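Stalach (robot)

Stalach is a two-armed tabletop robot built in a shared workshop in Vellwood by a loose group of members. It picks up small packages and sets them into divided boxes, and it has been used mostly for sorting spare parts and for teaching newcomers how a manipulation robot is put together. The design has gone through three main revisions. Drawings and code are kept in the workshop's own archive and are given to anyone who asks for them.

Name

The name comes from a label on the crate that held the first set of motors. The crate had been marked by hand and part of the writing had rubbed off, leaving the letters "STALACH." Early notes use the name for the crate, then for the shelf where the crate was kept, and finally for the machine. The control software is called Khumalo, after the street on which the workshop had its first room.

Background

The workshop had owned a single robot arm for several years before Stalach was started. It was bolted to a bench and used for drawing and for moving blocks. Members who wanted to try two-handed tasks, such as holding a bag with one gripper while reaching into it with the other, had no way to do so. In February a small group began to collect parts for a pair of arms on a common stand.

Alper Dursun drew the first stand on squared paper. It called for a steel column on a wide base, with a crossbar at shoulder height. The drawing was followed closely except for the base, which was made heavier after the column tipped forward during a trial with both arms stretched out. Two barbell plates were added at the rear and have stayed there through every revision.

Construction

The stand is welded steel tube. The crossbar is clamped, so that the shoulders can be raised or lowered to suit the table in use. Each arm has 7 joints, counting the wrist but leaving out the gripper. The two joints nearest the shoulder carry the most load and use larger gearboxes than the rest.

Cables were first run on the outside of the arms, tied at each segment. They snagged on table edges and on each other. In the second revision most of them were moved inside the arm segments, with a short open loop left at each joint so that the wire could flex. The open loops are the part that fails most often. Members replace them with fine-strand silicone wire, soldered and covered with heat-shrink tubing, and a card hung on the stand lists the date of each replacement.

The motors run on 24 volts from a bench supply. An emergency stop button is wired in series with the motor supply and leaves the computer powered, so that the log survives a stop. The arms sag when the power is cut. A foam pad is placed on the table before any test of the button.

The parts list for the third revision has 133 lines, many of them fasteners. Brackets were cut from aluminum plate on the workshop's small mill. Covers and cable guides were printed, first in PLA and later in PETG after a cover near the elbow motor softened and bent.

Grippers

Three kinds of gripper have been fitted. The first was a two-finger claw with rubber-faced tips, driven by a single hobby servo. It held blocks and bottles well but crushed soft packages. The second used a suction cup, which worked on flat boxes and failed on anything wrinkled. The third, known as the Grunico gripper after the supply shop where its linear rails were bought, has two parallel fingers that close along a rail. It has been the standard part since the third revision.

The fingertips wear down and are treated as a supply item. They are cast in soft urethane from a two-part mold. A shallow groove across the tip helps with the folded seam on plastic wrapping, where a smooth tip tends to slide.

Closing force is set in software. The setting has no real unit and runs from zero to 1,000, and most wrapped goods are handled at 452. The value was reached by trial on a box of cable packets and was then copied from one settings file to the next. Attempts to convert it to newtons with a kitchen scale gave results that differed between the left and right grippers, and the matter was left there.

Control software

Khumalo reads the joint positions, the head camera and a camera on each wrist, and sends position targets to the motors. In its simplest mode it plays back a recorded motion. A member moves the arms by hand, with the motors slack, and the path is saved. Playback works only if every object is back in its original place.

The later mode is learned from recordings. A task is shown many times with small changes in where things lie, and a model is fitted to the recordings overnight. The model then takes the camera pictures as input and gives the next short stretch of motion as output. Good results depended on varied recordings. Sets made on one bench, under one lamp, gave a model that reached for the wrong spot as soon as a blind was opened.

Packing task

The task most closely linked with the project is placing small wrapped packages into a cardboard organizer with upright compartments. The difficulty lies in the last few inches. The package hangs from the fingers and may turn, and the dividers bend if they are touched. A package that comes down across a divider will fold it over and close off two compartments at once.

The usual method is to stop above the box, wait for the package to settle, and then lower it slowly with its narrow side in line with the slot. The fingers open only partway on release, leaving the neighboring compartments clear.

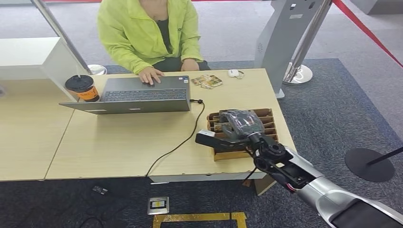
Arnar Lykkegaard objected to the slow lowering, writing in the project log that a person drops the packet from just above the slot and lets the walls guide it, and that the robot should be allowed to do the same. Two versions were then kept side by side. The drop was faster with stiff packets. With limp ones the slow version remained in use, and the choice is made by the operator before the run starts.

Cardboard organizers are cheap and easy to replace, but they vary. A box that has been folded flat and opened again has dividers that lean. Some members run a strip of packing tape along the inside corners. A plywood organizer was made with fixed dividers and turned out to be too easy, and a model trained on it did poorly when it was given cardboard again.

Work at the table

Runs are normally done with someone seated or standing near the table. The operator keeps a laptop open to watch the log, and the stop button stays within reach of whoever is closest. Workshop rules ask that hands be kept out of the reach of the arms while the motors are live, and tape on the floor has been used to mark where the stand should be parked. Marking the floor also makes it easier to return to the same distance from the table after the stand has been moved.

Everyday things are often left on the table on purpose during recordings. A model that has seen only a bare surface can be thrown off by a mug or a loose cable. The opposite problem also came up. In one set of recordings the same roll of tape was always to the left of the box, and the model hesitated when the roll was taken away.

Known faults

The left wrist has a slight play that has been present since the second revision. Changing the bearing reduced it but did not remove it. The software adds a small offset when the left arm points down, and the offset has to be measured again whenever the wrist is opened.

The head camera mount loosens with vibration. A loose mount shifts the view by a few pixels, too little to see on a monitor but enough to spoil a placement. A dab of thread locker on the two mounting screws is now part of the build notes. The notes also warn against using it on the plastic covers, which it can crack.

Heat has limited the length of runs. The shoulder motors reach their warning temperature when the arms are held straight out, and the program lowers both arms to a rest position between placements. Small fans were tried and taken off again because of the noise in the shared room.

Copies and variants

Two partial copies are known. One is a single arm on a rolling cart, built in a home garage from second-revision drawings and fitted with a larger gripper for jars. The other reuses only the stand, with bought arms mounted on the crossbar by adapter plates. Its builder sent back a corrected drawing for the clamp, which had been shown with the bolt holes too close to the edge.

A fourth revision has been discussed at the open evening held each Friday. The changes proposed so far are a lighter forearm — most likely carbon tube with bonded ends — and connectors at the elbow, so that an arm can be taken apart without cutting wire. A set of elbow connectors has been bought and tested on the right arm only.

See also

Grunico gripper
Khumalo (software)
Vellwood shared workshop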